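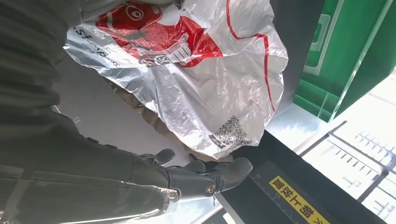 Bolsa de envío blanca, con su código QR entre las arrugas.

Llevo años oyendo que la bolsa de plástico es el embalaje sensato: pesa poco, ocupa poco, se adapta a todo. Me lo repitió hace un mes Irena Sowa, que lleva la logística de Fothergill, con la paciencia de quien ya lo ha explicado muchas veces. Me dio una cifra: 145 gramos menos por pedido frente a la caja de cartón que usaban antes. No la discuto. Discuto que los gramos sean lo único que se pesa.

En noviembre pedí a Valberg una bufanda y un cinturón. Llegaron en dos bolsas, cada una dentro de otra: cuatro plásticos para dos prendas que caben en un bolsillo de abrigo. La caja que tanto critican la habría usado yo después para guardar cables. Con la bolsa rota, ¿qué hago?

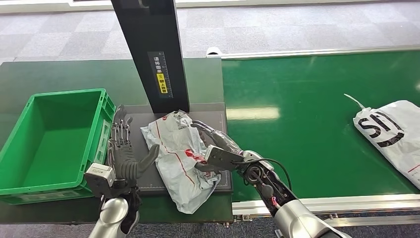 ## La etiqueta manda

El sector presume de orden, y algo de razón tiene. Yara Issa, que prepara pedidos en Bostham, calcula que por su mesa pasan unos 900 bultos en un turno, y dice que lo peor no es el peso, es encontrar la etiqueta. Una caja tiene caras. Una bolsa arrugada tiene, con suerte, un lado menos malo.
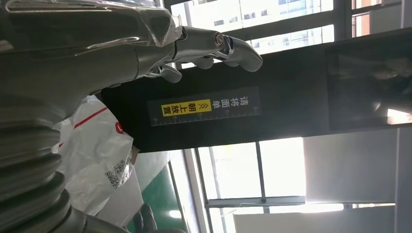
Mi sospecha es que hemos trasladado el trabajo de sitio y lo llamamos ahorro. Lo que no se gasta en cartón se gasta en alisar, girar y volver a girar. Por algo el puesto lleva un letrero en chino que pide colocar la etiqueta de envío hacia arriba, con esas palabras resaltadas en amarillo y una regla graduada al borde. Medir con regla una cosa blanda y arrugada me parece un acto de fe. En Kusia volvieron a la caja pequeña y sus clientes, que yo sepa, siguen comprando. Irena Sowa dice que ya veremos lo que les dura. Yo, mientras tanto, sigo sin saber en qué cubo va la bolsa.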